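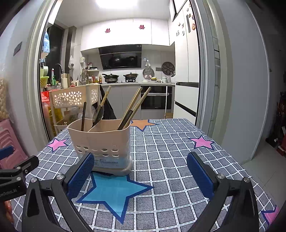 Utensil caddy with chopsticks and a slotted spatula

Guides > Fiction > Back matter

Plan | Draft | Revise | Format | Publish

How to build a glossary for a fantasy novel

A glossary lists the invented words a reader may need to look up. Build it after the second draft, when names have stopped changing. The method below was used for Cilow, a flood-myth novel of 146 invented terms by Nelly Rengifo. The printed glossary holds 40.

1. Extract the terms
Run a spell check on the whole manuscript and copy every flagged word into a spreadsheet. Delete typing errors. Add ordinary words used in a special sense, such as "warden" or "tithe". The spell check will miss these.

2. Record first use
Give each term a column for chapter, a column for speaker and a column for spelling variants. Rengifo's list had "Drirnton" and "Drirntown" in the same chapter. Settle on one spelling and replace the others one at a time. Replacing all at once can alter possessives and compound words.

3. Cut
Remove any term that appears in one chapter only and is clear from its sentence. Keep titles, tribes, units of measure and places named before they are visited.

4. Write the entries
Use one sentence per entry, 25 words at most. Start with the class of thing: "Dendik: a river toll paid in salt." Do not reveal anything that happens after the term's first use. If a character's rank changes, give the earlier rank.

5. Order and place
Sort alphabetically, ignoring "the". Put the glossary at the back in print. In an e-book, list it in the contents so that it can be reached from any page.

6. Test
Ask a reader new to the book to read the first five chapters and mark each word they looked up. Add any that are missing.

Text: Sohail Soomro. Contact | Copyright Agudelo Guides | Back to top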